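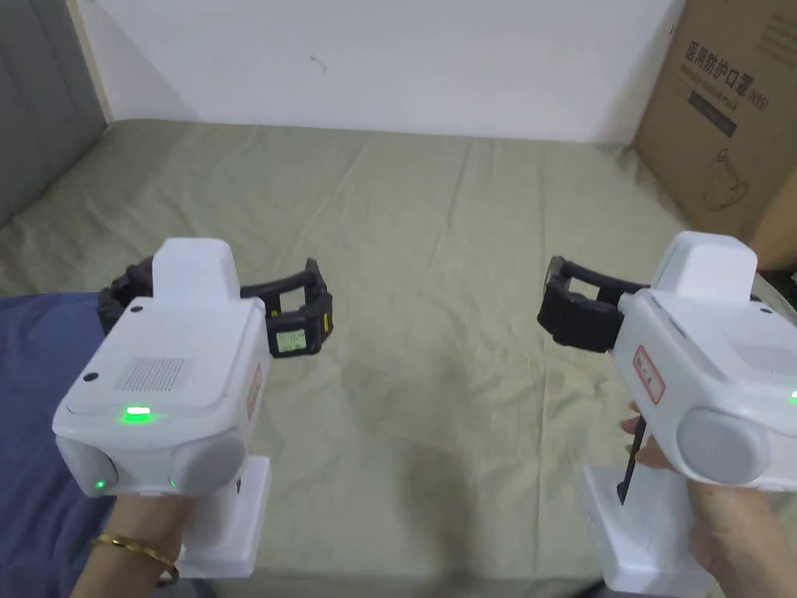 ## Bed-making, by trigger

Nomell wants a machine that can change a bed. Before it gets one, people have to do the job with a gripper in each hand, and Treloar has put 3 of its housekeepers on it since February. Management calls this "upskilling." I've asked what the new skill is and haven't had an answer.

**The job.** Squeeze the trigger, close the jaws on the sheet, pull, let go. The target is 100 takes a shift. A housekeeper's bare hands were never given a target for wrinkles.

**The pay.** Same hourly rate as regular rooms. Wafula Shirima asked for more and was told the work is lighter. He'd like whoever decided that to hold both grippers up until lunch.

**The promise.** Paora Ruddock, who runs the program, says no jobs will go. The plan on the staff board covers 36 rooms and says nothing about who cleans them afterward. I'd believe it sooner if it came with a signature.

Page updated 31 Dec 2025. Staff with something to add can leave a note at the linen desk.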